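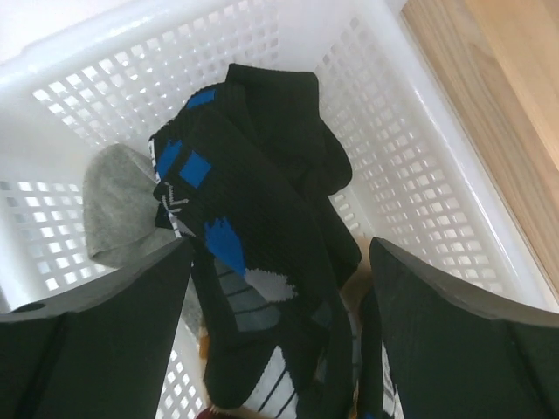 # Okden Opens a Second Wash-and-Fold Shop in Termont, With Longer Hours and a Mending Counter

**TERMONT, Jun 26, 2025** — Hi, I'm Widad Nimri, and I run Okden, the wash-and-fold laundry that's been on the Brerside end of the bus line for a good few years now. I'm writing this release myself, so please forgive the rambling! The short version is that we have a second shop, it's in Termont, it's open, and I'd love for you to bring me your dirty socks.

The new place is in the old Shukla shoe store on the corner by the post office. Harish Shukla sold shoes there for 36 years, and when he retired in February he called me before he called a realtor. He'd been a customer of ours (shirts, light starch, hangers please) and he wanted the space to go to somebody who'd keep the front windows uncovered. So we did. We kept his long bench too, and the bell on the door, which is louder than you'd expect.

We have 900 square feet to work with, a little more than Brerside, and most of it is behind the counter. You drop off, we wash, dry and fold, and you pick up the next day after lunch. Everyday loads are priced by the pound, same as at Brerside. Comforters, sleeping bags and anything with down in it are priced by the piece and take an extra day.

## What's new

The part I'm most excited about is the mending counter. People have been asking for it forever — a popped seam, a missing button, a towel that's coming apart along one side but is otherwise perfectly good. Roksolana Ivanyshyn is running it, and she's the best hand-sewer I've ever worked with. She did theater costumes before this and she is very fast. Tell us at drop-off that something needs fixing and she'll pin a note to it, or bring it in on its own and talk it over with her at the counter. Small repairs start at the price of a coffee.

"I like the ordinary stuff," Roksolana told me when I asked her for a quote. "Pajamas, dish towels, the shirt somebody wears every weekend. Those are the things people miss when they're gone." 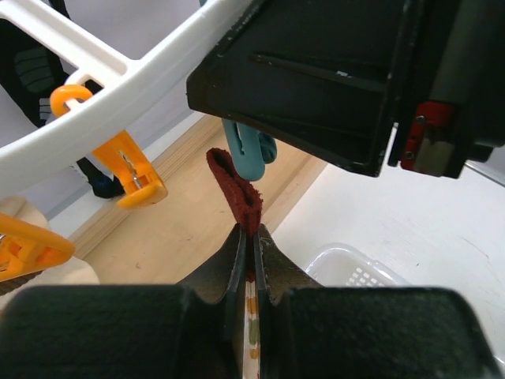
*Dark red terry cloth and a strip of dotted white fabric.*

We're also opening earlier. Termont doors open at 6 a.m. so that folks catching the first bus can drop a bag on the way, and we close at 8 p.m. Brerside hours are staying the same for now. If you have an account at one shop it works at the other, and you can drop off at Brerside and pick up in Termont if you give us one extra day to drive it over.

## The sock wall

Regulars at Brerside know about the sock wall, where single socks get clipped up until their owners spot them. Last year we sent 1,389 of them home, a number I know only because Settimio Cocco, who does our books, kept a tally for his own amusement. Termont gets its own wall, right across from the bench. Please check it when you come in!

## Opening offer

The first 66 customers to open a Termont account get one load free, any size that fits in a single bag. There's no coupon to print. Just say you read this, or say hello to Bhupendra Tyagi at the front. He managed mornings for us at Brerside and has moved over to run the new shop.

We're hiring for both locations as well, mainly folding and afternoon counter shifts. No experience needed, and we train on the clock. Ask for an application at either counter.

## About Okden

Okden is a wash-and-fold laundry with shops in Brerside and Termont. We wash household loads, bedding and table linens, and as of this summer we mend them too.

**Press contact:** Widad Nimri, owner. Stop in at the Termont shop or leave a message at the Brerside counter and I'll call you back the same day.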